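The Twelfth Vote

Anahera Cartwright had the roll call sheet folded in her coat pocket when she came into the committee room. She had marked it in pencil on the train. Eleven yes, eleven no, and a blank next to the senator from Mirwood.

Bill 960 would put the ferry routes back under the state. It had died in September, when the harbor towns couldn't agree on who would pay for the docks. Now it was back with a new section on the docks and the same people against it.

"He's still in his office," said Ayman Mahrous. He had worked for her through two elections and had stopped saying good morning.

"Who's with him?"

"Konov."

She sat down. Konov owned the boats on the Mahuika crossing and had raised the fare twice in a year.
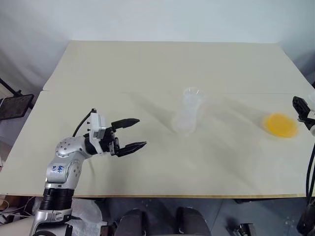
Page 46

The chairman read the title of the bill into the record. A woman from Penus went to the microphone and said she cleaned rooms at the hospital across the water, and that when the last boat was canceled she slept in the linen closet. The chairman thanked her and asked her to keep to her time. She said she was finished anyway.

Konov's lawyer spoke next. He said the company supported service to all communities. He said it four times in slightly different words.

Ayman passed Cartwright a note. It read: He wants section 12 out.

Section 12 was the fare cap. Without it the state would own the docks and Konov would charge what he liked to use them. She turned the note over and wrote: No. Then she crossed it out, looked at the woman from Penus, who was buttoning her coat, and wrote it again.

"You could lose the whole thing," Ayman said quietly.

"I know that."

"I'm only saying it so I've said it."

He took the note and went out by the side door. The lawyer sat down. Someone opened a window and someone else closed it.

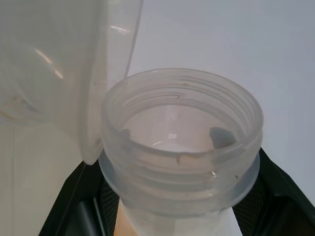 An open plastic bottle, seen from above.

The senator from Mirwood came in during the roll call. His name was near the end of the list. He took his seat, put on his glasses, and read the bill's first page as if it had just been handed to him.

The clerk called his name.

"Pass," he said.

The clerk went on through the last three names and came back to him. Cartwright had her pencil out. Ayman was standing by the side door with the note still in his hand, and she couldn't tell from his face whether he had delivered it.

"Senator?" the clerk said.

He took his glasses off again. "My mother rode that boat," he said. "Aye."

The chairman asked that remarks be held until after the vote. Cartwright filled in the blank and unfolded the calendar for the floor.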